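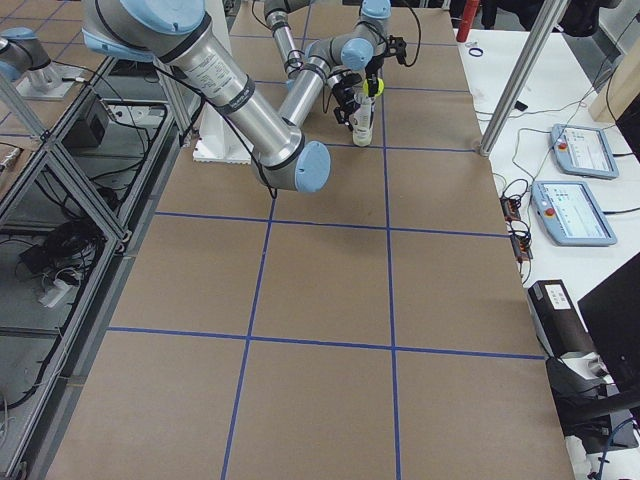
So the arm does the lifting and I do the paperwork, is that the plan? The question came in unsigned through the Zusthorpe feedback form, and several others asked much the same thing in different words. Answers to it and to the rest are given below. They apply to staff in the handling and packaging test area at Zusthorpe and replace the notice posted with the August schedule.

Last revised: 08/06/2024

GENERAL

What is being automated?

Repeat handling of containers. The Jatemus bench picks up, holds, and sets down bottles, cups, and similar items under program control. Until now this was done by hand at the Gosselin line bench. Incoming inspection, labeling, and final packing are still manual and are outside the project.

So is the rest of the job paperwork?

Part of it is. An operator assigned to the bench loads the items, starts the run, watches it, clears faults, and signs the run sheet. The run sheet takes longer to complete than the old tally card because it records the program name, the item code, and the reason for every stop. Supervisors have been told to schedule time for it inside the shift. It is not to be finished during breaks.

Will positions be cut?

No position in the test area ends because of the bench. Hand-handling hours go down by roughly 70 percent on days when the bench is running. Those hours move to setup, fault clearing, and sample preparation. Job grades will be reviewed after the trial period, and the result will be posted on this page.

Can I stay on manual work?

Yes, for as long as manual work is available on your shift. Give your preference to your supervisor in writing. Bench assignment requires completed training, so staff who have not trained will not be put on it to cover an absence. 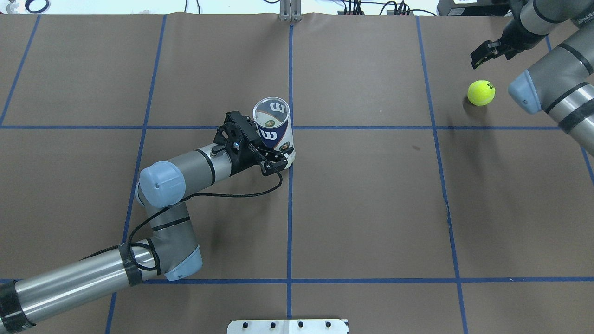 Operator Handbook, Issue 5, page 2

WORKING AT THE BENCH

What is the blue tape for?

The tape divides the work surface into cells. Run sheets and fault reports refer to a position by its cell, so that the next operator can find it without a drawing. Do not lift or re-lay tape between runs. If a strip has come loose, stop, report it, and wait for setup to replace it. A strip put back slightly off line makes the earlier records hard to compare.

Why is there paper on the table?

It is a replaceable surface. Creases and scuffs are acceptable. Tears, wet patches, and raised edges are not, and the run does not start until the covering has been changed.

Which items are used?

Paper cups, clear plastic bottles, larger cylindrical containers, and tennis balls. The list was chosen to give a spread of shapes and stiffness. A cup deforms when gripped too hard and a ball rolls when released badly, so the two are useful for checking grip settings before production containers are tried. Plasto containers are added to the list after the grip settings are signed off.

Can I bring an item from the line to try it?

No. Items must have a code on the item list. Send the request to setup with a sample and the weight.

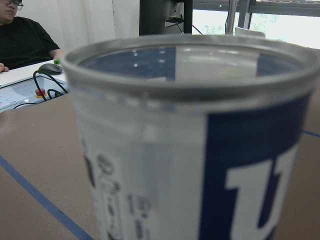 Cylindrical container on the bench, close view.

SAFETY AND STOPPING

How do I stop the arms?

Press the red emergency stop on the teach pendant. The pendants are kept on the desk beside the bench, within reach of the operator's chair. Keep other objects off the buttons, and do not route a cable across one.

Do I need a reason to press it?

No. Write "operator stop" on the run sheet and leave the reason blank if you do not know it. Stops are not counted against the operator or the shift.

May I reach over the table during a run?

No. Pause the program, confirm on the pendant that it is paused, and then reach in. This applies to a dropped or rolled item as well. A ball that leaves its cell stays where it is until the pause is confirmed.

What if an item is still in the gripper after a stop?

Leave it there. Call setup. Do not pull the item free or open the fingers by hand.

Who restarts the bench?

After a pause, the operator. After an emergency stop, setup. An operator from another line may not restart it in either case.

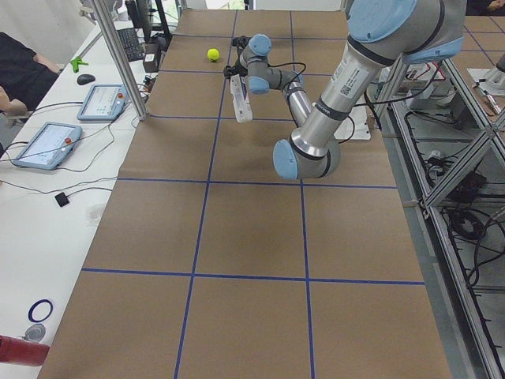

Table and desk at the Jatemus bench, pendants at left.

TRAINING, RECORDS, AND PAY

How long is the training?

5 hours, taken in paid time. It covers the pendant screens, stopping and restarting, item loading, and the run sheet. Programming is a separate course and is optional. Completing it does not commit you to a setup role.

Is there a test?

There is a practical check at the bench. It can be repeated without a waiting period.

Is my work being measured?

The bench logs its own motions, stops, and program times. The log does not contain operator names. The run sheet does carry your signature, and it is kept by setup for tracing faults. Supervisors do not use either record for individual performance reviews. If you believe one has been used that way, report it to the site office.

Does bench work affect piece rate?

Piece rate does not apply to bench hours. They are paid at your average hourly earnings from the previous quarter, including hours when the bench is down. Staff who move between the bench and manual work in a single shift should mark the changeover time on the time card.

My hands are better but my back is worse. Who do I tell?

Ask for a workstation review through the site office. Bench work involves more sitting than the manual job did, and the chair and desk height can be changed. A short walk between runs is permitted and does not need to be logged.

Where do I send a question that is not listed?

Use the Zusthorpe feedback form. Names are optional. Questions about an individual pay slip go to payroll.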